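# Chapitre 6 – Montrer une tâche à un robot

Les chapitres précédents supposaient que la trajectoire du bras était écrite par un programmeur, point par point. Cette méthode convient à une pièce qui arrive toujours au même endroit. Elle convient mal à une table où les objets changent de place d'un essai à l'autre. On préfère alors montrer la tâche et laisser un modèle en tirer une règle de mouvement.

Il existe 2 manières courantes de montrer. Dans le guidage manuel, l'opérateur saisit le bras, moteurs relâchés, et l'accompagne jusqu'au but. Dans la téléopération, il reste à distance et commande le bras par un second bras, une manette ou une souris à six axes. Le guidage manuel s'apprend en quelques minutes, mais la main de l'opérateur entre souvent dans le champ de la caméra. La téléopération évite ce défaut et demande plus d'entraînement – le retour d'effort y est faible, parfois absent.

Un stylo est un bon objet d'étude. Il est mince, il roule, et sa prise dépend beaucoup de l'orientation de la pince. Un écart de quelques millimètres à la fermeture suffit à le faire pivoter entre les doigts.

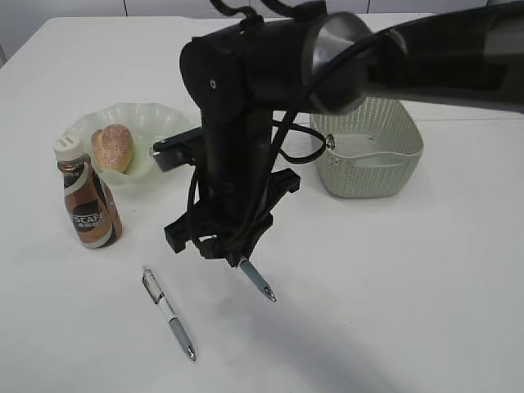 *Figure 6.1 – Stylo tenu à la verticale par la pince, pointe en bas, au-dessus de la table. Un second stylo du même modèle est posé à plat.*

Dans la figure 6.1, les autres objets sont séparés par des espaces libres. Le panier, le bol et la bouteille limitent pourtant les chemins possibles du poignet, et l'opérateur doit en tenir compte dès l'approche. Les câbles qui longent le bras imposent une contrainte de plus : une rotation trop ample du poignet risque de les tendre.

Une démonstration enregistrée contient au minimum les positions articulaires, l'ouverture de la pince et les images, toutes datées par la même horloge. Le jeu Ketcombe, utilisé dans les exercices, compte 732 démonstrations de rangement sur table. Elles ont été saisies par téléopération avec le logiciel Sekus. Les essais manqués y sont conservés et signalés par un champ distinct.

On appellera *épisode* l'enregistrement complet d'un essai, de la position de repos au retour à cette position. Un épisode se découpe en phases : approche, saisie, transport, dépose. Les limites entre phases ne sont pas toujours nettes, et deux annotateurs peuvent les placer différemment. La section 6.2 propose un critère fondé sur la vitesse de la pince.

## 6.1 Avant le premier enregistrement

On vérifie d'abord l'étalonnage de la caméra, puis le zéro de chaque articulation. L'opérateur effectue ensuite quelques essais à blanc, sans enregistrer, jusqu'à ce que ses gestes soient réguliers. Les hésitations se retrouvent dans les données : un modèle entraîné sur des arrêts fréquents s'arrêtera lui aussi.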